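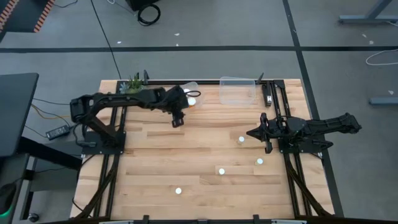

The two-arm bench at the Clerkurden workshop, with four of the little vials still out on the wood.

If you've stopped by the Clerkurden shop lately and wondered what has taken over the good stretch of floor on the far side of the tape, it's Zevari! That's our name for the two-arm bench, and after a whole summer of me promising it was nearly ready, it's finally sorting things. Small things, slowly, but I'm thrilled.

The job we picked is about as plain as they come. Little vials with round white caps get scattered on the wood, and the two black arms have to pick them up and put them in a clear plastic container. I wanted something cheap that rolls if you bump it, and these do (I've chased a few across the concrete already). The arms sit on opposite sides of the bench and face each other, so each one can look after its own half and they only have to argue about the middle.

And they do argue. Most of September went into teaching the software, which we call Deditow, to keep one arm folded down low while the other one reaches across. Before that they'd both go for the same vial and just sort of lean on each other until I hit stop. We're up to 17 good pickups out of 23 on our best run, and the misses are nearly all caps that get pinched off center and squirt away. I have a theory about grip speed. I've had other theories.

The frame was more fun than I expected. It's black rail on both sides and across the back, with clamps wherever we couldn't make up our minds -- those were supposed to be temporary. The top is wood planks joined together, and I love how it looks, though the grain gave the vision side a hard time until we fussed with the settings. Parts so far come to just under $300 on top of the arms, which a few of us had already gone in on together last year. The rails were leftovers from the Görtz cart project, so thank you to everybody who didn't throw them out.

Yes, the plants in the back corner are staying. I like them there, and the long forearm has only swatted at them 2 times.

Next up is a handoff, one arm passing a vial to the other, and then I'd like to tidy the cables on the floor before someone trips. We're running Zevari again on Saturday at 2, so come by and watch! Please stay outside the rails while the arms are powered, and if you have small jars or bottles with lids you don't need, bring them along. The odder the shape the better.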